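Plendadari Home & Shed Forum > Indoors > Tables and benchtops

Topic: Oil or hard finish on a pale striped table top?

mylene_d
Original post 09/09/2023

I bought a Hetholm table second-hand for $300 and need to decide on a finish before it goes into daily use. The top is a light timber with the grain running the long way. The seller had no idea what was on it, if anything. A drop of water on the underside soaked in after a minute, but I haven't tried the top side.

It'll get plates, drink bottles and the kids' blocks on it, so nothing too rough. Colour is the main thing for me. I like it pale and don't want it going orange. 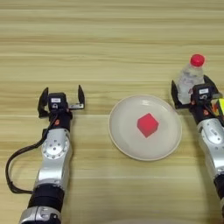
The top, with a white plate on it.

The darker streaks don't bother me. I'd just like to know what people have used on something similar.

wendell_r

Oil it. I did a bench the same sort of colour in April with two thin coats and it's held up. Any scratch you get, you rub back that spot and re-oil it. With poly you have to do the whole top.

It will go a bit warmer though. They all do, whatever the tin says.

VascoC

I'd go the other way. Oil is fine for people who keep up with it and most people don't. We had an oiled table for years and every glass left a ring. Water-based poly, satin, three coats, light sand between. It stays closer to the bare colour than oil does.

wendell_r

If every glass left a ring it wasn't cured, or it was overdue for a coat. A month before you put anything wet on it.

VascoC

It had a month. It also had teenagers.

leilani.m

Before either of you sell her anything, do the water test on the top. If it beads there's already a finish on it, and oil over the top of that will just sit there and go sticky. Ask me how I know. I spent a weekend getting it off with a scraper.

Also check whether it's solid or veneer. Look at the end grain. If the stripes carry down over the edge as separate pieces it's probably strips glued up. If it's veneer go very easy with the sander.

mylene_d

Thanks all. Did the water test up top and it beads for a while, then goes flat. So maybe an old finish that's worn? I haven't got to the end grain, there's a thin edging on it and I don't want to pull it off.

There's also a faint line across the top at the halfway point, where the pattern changes a little. Hard to tell if it's a join.
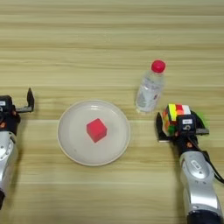 I ran a fingernail across it and couldn't feel any step. If it's a join, will finish build up along it? And does it change how I should sand?

dexhaddad

Can't feel a step, so leave it alone. Sand with the grain, 180 then 240 by hand. Don't lean on the line. If it is two sheets of veneer meeting, that's where you'd go through first.

For the finish I'm with Vasco. I put a water-based satin on mine and the colour hardly moved. Wipe the dust off properly between coats.

leilani.m

Agree on hand sanding. And do a test patch on the underside, both products if you can get small tins. Pettigrew used to sell sample sizes at the counter, not sure if they still do.

wendell_r

Still say oil, but if there's old finish on it and it might be veneer then fair enough, sanding back far enough for oil to take is a risk.

mylene_d

Poly it is then, after a test patch. I'll post the colour once it's dry.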